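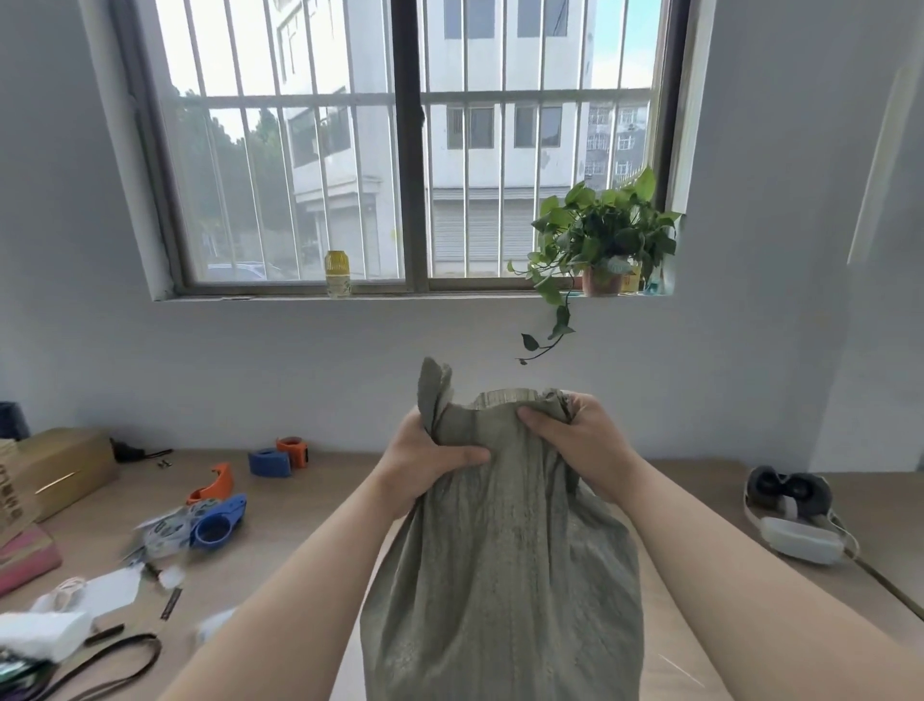 Why does a knitted bag fit round a jar so much better than a woven one?

A knitted fabric is made of loops, and loops can change shape. When something wide goes in, the loops open sideways and grow a little shorter; when it comes out, they mostly spring back. A woven fabric is made of straight threads crossing each other, so it has very little to give.

Chapter 14
Bags that stretch

By the end of this chapter you should be able to explain how a loop carries a load, choose a knit for a bag, measure stretch and recovery, and pack a hard object into a soft one without straining the seams.

Key words: course, wale, rib, rim, recovery, give, gusset

14.1 Starting with the rim

Of all the parts of a bag, the rim works hardest, and I think it is the most interesting. Look at the grey-green bag in the opening photograph. It is held open by its top edge, one hand on each side, with the rim of a clear, ridged container showing inside, and below the hands the fabric hangs in long vertical folds. Those folds are spare width. A bag can have plenty of it in the body and still be awkward to fill if the rim is tight, so a good maker thinks about the opening first and the depth second.

Try it before you read on. Take any knitted thing you own that has an opening (a hat, a sock, the cuff of a jumper) and hold it by two opposite points. Pull gently. You'll see the opening turn into a long slot, narrow in the middle and no use at all for getting a jar through! Now put your fingers inside and spread them. The same edge becomes round and roomy, although it is the same length it was before. Pulling from two points makes a slot, and spreading from several points makes a circle. Most trouble with filling soft bags comes down to that difference.

14.2 Ribs

Ribbed knits are made by setting columns of knit stitches beside columns of purl stitches. The columns are called wales, and the rows that run across them are called courses. The knit wales come forward, the purl wales sink back, and the whole cloth closes up sideways like a folded paper fan. Stretch it across the ribs and the fan opens. This is why rib is used for cuffs and necks, and why it makes such a lovely bag.

The simplest is 1 × 1 rib, with single wales alternating. In 2 × 2 rib the wales come in pairs, which gives deeper grooves and a springier feel. Thaís Leite, who tested many of the samples for this book, prefers the 2 × 2 for anything heavy, and after handling her swatches I have come round to her view. They are a pleasure to squash and let go.

Stretch along the ribs, from top to bottom, is another matter. A loaded bag grows longer, and the heavier the load, the longer it grows. One of our samples, the Renbridge, carried 1329 grams from a hook overnight and was still visibly longer the next morning. Whether a fabric comes back after being stretched is called its recovery, and you will measure it for yourself in Activity 14B.

14.3 Putting a hard thing in a soft thing

A smooth container slides against cloth quite easily. A ridged one catches, particularly on a loose knit, where a ridge can hook a single loop and drag it out into a snag. There are two ways round this. You can lower the container straight down with the rim held wide, or you can gather the bag up in your hands like a sock, set it over the base and unroll it upwards. The second way takes longer and is much kinder to the fabric.

Activity 14A: Two ways in

You will need a knitted bag or a long sock, a clean jar with its lid on, a tape measure and a partner.

Measure the rim lying flat, then double the figure to get the distance all the way round. Measure round the widest part of the jar. Write both down.

Fill the bag by lowering the jar in. Take it out, lay the bag flat and measure the rim again.

Leave the bag to rest while you draw what you saw. Then fill it by gathering and unrolling, and take the last measurement.

Compare notes with your partner. Did the rim end up the same width both times? If your bag is ribbed, look closely at the purl wales while the jar is inside, and sketch how far apart the knit wales have moved.

Keep your measurements, as you will need them for the stretch chart in section 14.4.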